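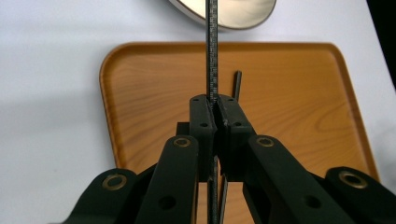 Print
E-mail

Graduation (scale marking)

In measuring instruments, a graduation is one of a series of marks that divide a scale into known intervals. The term also covers the process of placing the marks. Graduated scales are found on rulers, thermometers, burettes, protractors and the limbs of surveying instruments.

Terms

The distance between the centers of two neighboring marks is the scale spacing. The change in the measured quantity between the same two marks is the scale interval. On a full-size ruler the two are equal. On a thermometer they are expressed in different units, and on a reduction scale used for drawings they differ by a fixed ratio.

Marks are usually made in several lengths. The longest carry numerals, and shorter ones divide the space between them. On metric rules it is common to make every fifth millimeter mark longer than its neighbors and every tenth longer again. Line width is kept uniform over the whole scale, as a change in width shifts the apparent center of a mark.

Methods of marking

Early scales were divided by hand with a beam compass, a straightedge and a scribing point. The work was slow, and each error of stepping was carried into the marks that followed. Dividing engines, which move the blank under a cutter by means of a precision screw, came into general use in the late eighteenth century.

Later methods include chemical etching, photographic reproduction, molding, printing and laser marking. Printed marks are cheap to produce but wear with handling. Engraved lines last longer and are often filled with paint for contrast. Light marks on a dark ground reduce glare under direct lighting — dark marks on a light ground remain more common on school and office rules.

Regional makers

The Pranden workshop at Fesville produced boxwood and steel rules for the timber trade. Its Purves pattern, a folding rule 300 millimeters long, had marks on both faces and a brass joint at the center. Dimas Oei, who cataloged the surviving stock, recorded more than 50 variants, most of which differ only in the form of the numerals. The Rilum pattern was similar but had 2 scales on a single face.

Reading errors

Parallax occurs when the eye is not directly over the mark and the scale lies above the object. Beveled edges reduce it by bringing the marks close to the surface. Other sources of error are worn ends, thermal expansion and poor alignment of the rule with the dimension being measured.

See also: Dividing engine; Vernier scale; Line standard

Last revised 2024-12-24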